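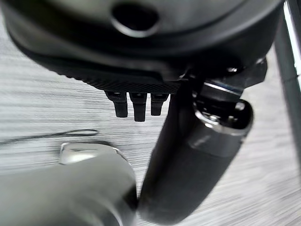 Vokari is a method for training robot arms to carry out close-range handling tasks using images from a camera mounted at the wrist. It was developed at the Skitby laboratory by a group led by Auður Snorradóttir and Ozan Erdem, and is used mainly in work on small mechanical assemblies, where parts hide one another from any camera placed farther away.

Background

Earlier work at Skitby relied on a fixed overhead camera. The arm itself often blocked the view in the last stage of a reach, and the control policy had to act on an image in which neither the fingertip nor the target could be seen. Pascal Marty proposed moving the camera to the wrist. The change kept the point of contact in view but introduced other difficulties: near objects are blurred, shiny metal parts produce strong highlights, and large parts of the workpiece fall outside the image.

Method

A human operator guides the arm through a task while wrist images and joint positions are recorded. The standard training set contains 3,000 such recordings, divided among 6 task families. Each image is passed through a network named Temow, which estimates the distance between the fingertip and the nearest surface. A second network, Anghel, combines this estimate with the recent motion of the arm and selects the next movement.

The gripper finger is deliberately left in the image. In the first version it was masked out, on the assumption that it carried no useful information. Felicidad Evangelista found that the policy performed better with the finger visible – its outline gives the network a constant reference for scale and direction.

Results

In the main evaluation, the arm made 1,000 attempts at reaching and gripping parts that had not appeared in training. Policies trained with the finger visible completed more attempts than those trained on masked images, and the gap was widest for narrow gaps between parts. Glossy black plastic remained the most difficult material.

Limitations

The method has no memory beyond the last 7 images, and a part that leaves the view for longer than this must be found again. Floarea Lazăr has also noted that loose cables are frequently misjudged by the distance network. A revised version of Temow, trained with additional cable recordings, is under development.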